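4.3 Working near the arms

These rules apply to every Plovutero two-arm table, including during short tests. Questions go to Sutrisno Ismail, who keeps the Kirnevgate safety sheet.

1. Before power-up, check that both bases are tight on the front rail.

2. Set the speed limit to 300 mm per second. Do not raise it while anyone is within 1000 mm of the table.

3. Run cables along the arm segments and leave slack at each joint. Turn each joint by hand through 90 degrees and watch for pulling.

4. Place the items for the task on the tabletop - pencil cases go side by side in front of the shelf. Furniture such as a shelf unit or music stand must be in position before the arms are enabled.

5. Start with one arm. Keep the other gripper open, empty and above the tabletop while the first one handles an item. 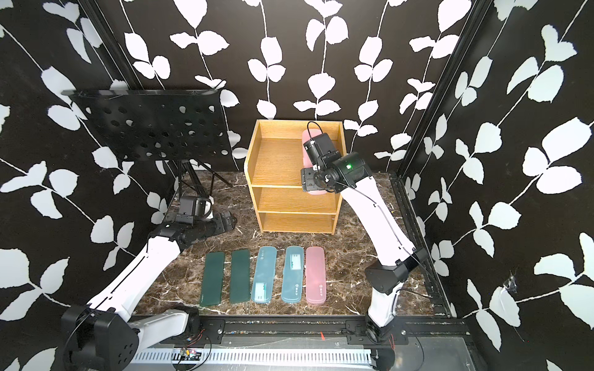 6. To stop, press the red button on the Nyberg control box and wait 2 seconds before reaching in.

CAUTION: A gripper may still be holding an item after a stop. Support the item with one hand before you open the gripper from the menu.

NOTE: A green light on the gripper does not mean it is safe to touch. Check the control box.

7. Write down any contact between an arm and the furniture in the Londisov log, even if there is no damage. Include the task name and which arm was moving.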